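Sorting and Prepping Donated Clothing at Home Before a Youth Center Drive
Updated February 28, 2026

Most after-school programs and youth centers run at least one clothing drive a year, and the one in May tends to bring in the most because families are clearing out winter storage. Intake tables move faster when bags arrive clean, sorted and labeled. The steps below cover washing, stain work, repairs, folding and packing for a typical household load. They assume a standard top- or front-load washer and a home iron.

Check the list first

Read the center's accepted-items list before pulling anything out of a closet. Lists differ. Many programs take teen and adult sizes for interview outfits and band or choir concerts, but decline underwear, swimwear and anything with a company logo. If the list gives a cutoff for drop-off, finish washing two days ahead so that heavy fabrics dry completely.

Empty and inspect

Turn out every pocket, including coin pockets and inside jacket pockets. Run a finger along the bottom seam of each pocket to find holes. Check in this order: collar, underarms, cuffs, seat, knees, hems, zipper. Work under a bright white bulb or next to a window. Navy and black look identical under a warm bulb, and faded patches on dark fabric are easy to miss.

Washing dark garments

Turn dark items inside out and close all zippers. Wash cold on a short cycle with liquid detergent. Powder may leave pale residue in seams if it does not dissolve. Fill the drum no more than two-thirds full. Skip fabric softener on anything with stretch. Line dry in shade, or tumble on low and remove while slightly damp.
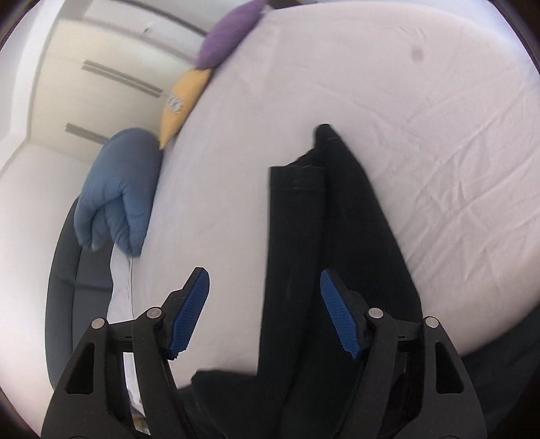
Lint should be removed after drying and before pressing. Use a sticky roller in one direction, from waist to hem on pants and from collar to hem on shirts. A damp rubber glove works on pet hair that the roller leaves behind. Press dark fabric from the wrong side, or through a thin cotton cloth, to avoid shine on seams and pocket edges.

Stains

Treat before washing, never after machine drying. For grease, apply a drop of dish soap, work it in with a fingertip and leave it for 30 minutes. For ink, blot with rubbing alcohol over a folded paper towel and change the towel as it picks up color. For grass, use an enzyme detergent at full strength and rinse cold. Test each product on an inside seam first. If a stain remains after two treatments, move the garment to the rag pile.

Small repairs worth doing

Replace missing shirt buttons. Spares are often sewn to the side seam or lower placket.
Restitch dropped hems by hand with a blind stitch. Match the thread one shade darker if an exact match is not available.
Rub a plain wax candle along a stiff metal zipper, then run the slider up and down several times.
Trim loose threads with scissors. Pulling them can open the seam.

Leave out items that need a new zipper, a patch on a visible area or relining. Few centers have anyone to do this work.

Folding and labeling

Fold pants in half lengthwise along the center seam, then in thirds. Fold shirts to the same width so stacks do not lean. Pin a paper tag with the size to any garment whose printed label has worn off. For pants, measure the waist flat, double the figure and write it with the inseam. Join pairs and sets with a safety pin. Do not use rubber bands, which mark fabric and stick to it in warm storage.

Packing

Use clear bags or small boxes. Boxes should be light enough for one person to carry up a flight of stairs. Put one category in each box and write the category and size range on two sides with a thick marker. Shoes go in a separate bag. Do not add scented sheets or mothballs, as some children react to them.

Receipts

Keep a written list of what was packed, with the condition of each item. If a receipt is needed for taxes, ask for it at the time of drop-off. Front desks are often unable to issue one later without a record of the bags.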